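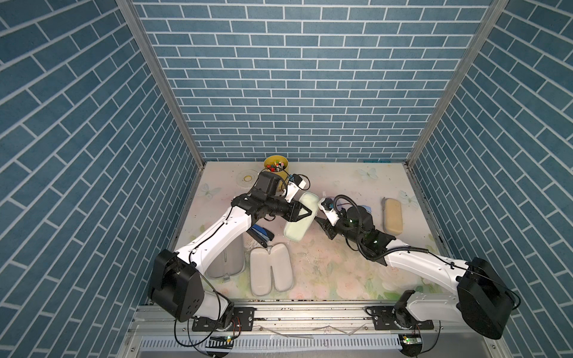 Two-arm cell loses its grip during handover

Toivo Heiskanen
Posted April 13, 2019

I look after a small cell with two arms on one rail. The left arm picks up a part and passes it to the right arm. Lately it misses some handovers. The log for this week has 721 good passes out of 842. Both arms home fine and the mounting bolts are tight. Where would you start?

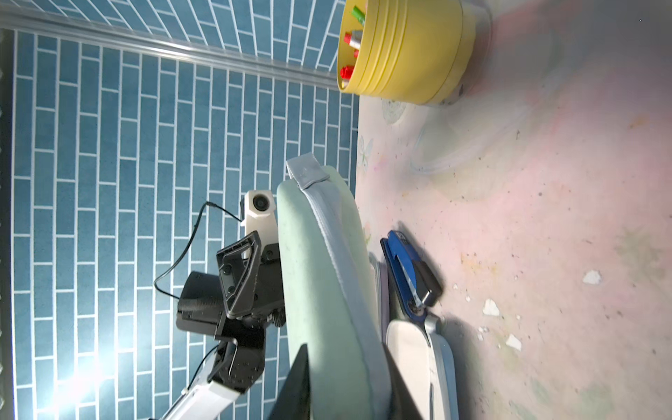 Shuzhen Xiong
Check the cable first. If the loop at the gripper is too short, it pulls on the wrist when the joint rolls, and the fingers end up a little off. Power down, roll the wrist by hand to both ends of its travel and watch for the cable going tight. Ours needed 2 new ties and a longer loop. After that, redo the zero position on that arm only and run it slow.

Yulan Cui
Had this in October. Turned it off and on again, fine since. Could be the power supply?

Zeyu Wan
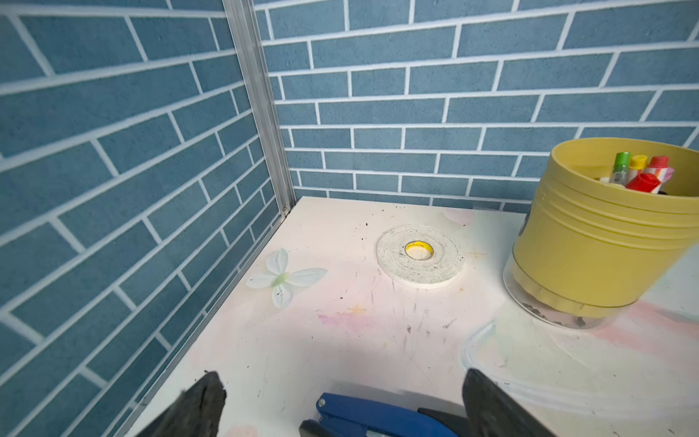

Handover faults often start at the pick. If the part sits crooked in the first gripper, the second one closes in the wrong place. Wipe the finger faces with a dry cloth and look for wear. Then clean the table. Yours has dark specks all over it, and the roll of foam tape is dirty along its edge too, so I'd expect grit on the fingers as well. I wipe ours down at the start of every shift. If it still misses after that, do what Shuzhen said about the cable.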